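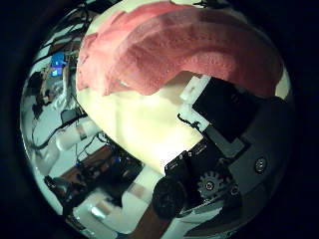

Trevness Adds a Red Household Cloth to Its Everyday Range

3 min read

GADDALE, Aug 19, 2024 – Trevness, the household textiles company, has added a red cloth to its Everyday range. The cloth is meant for dusting, wiping and drying around the home, and for rounded surfaces in particular. It goes on sale this week at the Trevness shop in Gaddale and at Jääskeläinen stores.

The Everyday range has until now come in white and gray only. Customers have asked for a stronger color since the range was first sold, mostly so they can keep the cloth for one room or one kind of job apart from the rest of the wash. Red was the color asked for most often in the customer survey Trevness ran in April, which drew 3808 replies.

The cloth has a looped, slightly nubby surface and is thin enough to bunch up in one hand. Laid over something pale and rounded, it falls in soft folds, and the color goes from a light pink on top of the folds to a darker red down in the creases. Shoppers who have only seen it folded on a shelf may be surprised by how much the shade changes with the light. The dye is the same all the way through.

Made for curved surfaces

Most cleaning cloths work well on a tabletop. Many of them are harder to use on the side of a tub, the back of a molded chair or the outside of a large bowl, where a stiff cloth lifts at the edges and has to be held down with both hands. Trevness asked its mill in Kakavstead for a softer weave that would stay put when draped over a curve.

The mill made 14 trial versions before settling on the present one. Early trials were thicker and soaked up more water, but they slid off a smooth surface under their own weight when wet. The final cloth is lighter. It takes a little longer to dry a full sink of dishes, and people who want a heavy drying towel should stay with the white Everyday towel, which is unchanged.

The cloth can be used dry for dust or damp for wiping. For glossy finishes, Trevness suggests folding it twice and turning to a clean side often.
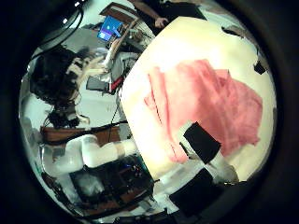

Washing and care

The red cloth should be washed on its own, or with other dark colors, for the first three washes. Some dye will come out during that time. After that it can go in with the regular wash. Warm water is fine. Fabric softener should be left out, as it coats the loops and the cloth will start to push water around.

Do not leave a new cloth lying damp on a white or cream surface overnight. This applies to foam and painted wood above all, where a pink mark may be hard to remove. Once the first washes are done the risk is small, but Trevness still recommends hanging the cloth up between uses – over a rail or the edge of a sink is enough.

Loose threads along the edge can be trimmed with scissors. They should not be pulled. A cloth that has frayed badly at one side can be cut down and used as a rag for shoes or bicycle parts, and customers have been doing this with the gray version for years.

Sizes, packs and where to buy

The red cloth comes in one size, 18 inches square. It is sold singly and in a pack of four. A bulk pack of 20 is available to cleaning businesses, schools and guesthouses by order from the Gaddale office. Prices are the same as for the white and gray cloths in each pack size.

Jääskeläinen will carry the single cloth and the pack of four in all its stores. The bulk pack will not be stocked there. Shops that already sell the Everyday range can add the red cloth to their next regular order without opening a new account.

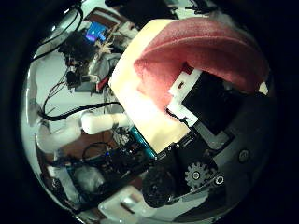

Returns are handled in the usual way. An unused cloth may be brought back to the place of purchase within a month with the receipt. A cloth that has been washed as directed and still gives off color after the first three washes will be replaced, and customers should bring the cloth along so the batch label can be checked.

A hand towel in the same red is being looked at for next year. No date has been set, and the company is not taking orders for it yet.

About Trevness

Trevness sells towels, cloths and other plain household textiles for home and business use. Its office and shop are in Gaddale, and its cloth is woven and dyed in Kakavstead. Sample cloths for reviewers and store buyers can be requested from the Trevness press desk at the Gaddale office.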